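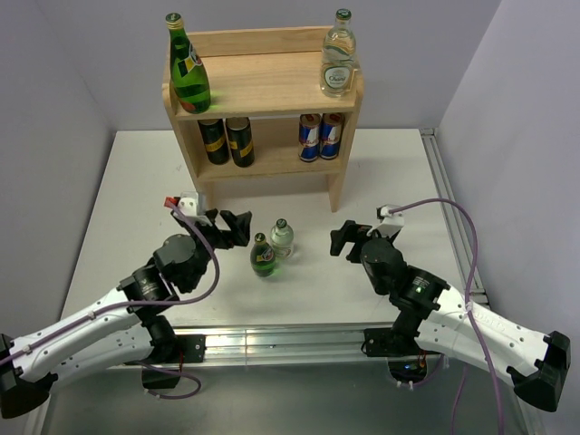
The Weight of a Good Hem

Eun-ji Kang keeps a box of lead weights on her cutting table, each one no bigger than a shirt button. She sews them into the hems of walking skirts from the 1890s, or into her copies of them, which she makes to order under the name Grusen.

Skirts of that decade were cut in gores, narrow at the waist and wide at the floor. The front was meant to lie flat while the fullness fell behind. Without a stiffened hem the cloth wraps around the ankles on a windy day, and dressmakers used horsehair, canvas or weights to stop it.

Kang started with a brown wool skirt she bought at an estate sale in February. She took the lining out and found that the hem had been faced twice. The second facing was a cheaper cotton, put in by a different hand — the stitches are longer and lean the other way.

Her copy took 118 hours. Most of that went into the brush braid, a wool edging sewn inside the hem so that it, and not the skirt, wore away on the pavement. Braid of the right width is hard to find now, so she weaves her own on a small tape loom, 30 inches in an evening if the yarn behaves.

The brown skirt is back in its box, lining and all. She is working on a gray one next, with a pocket set into the back seam.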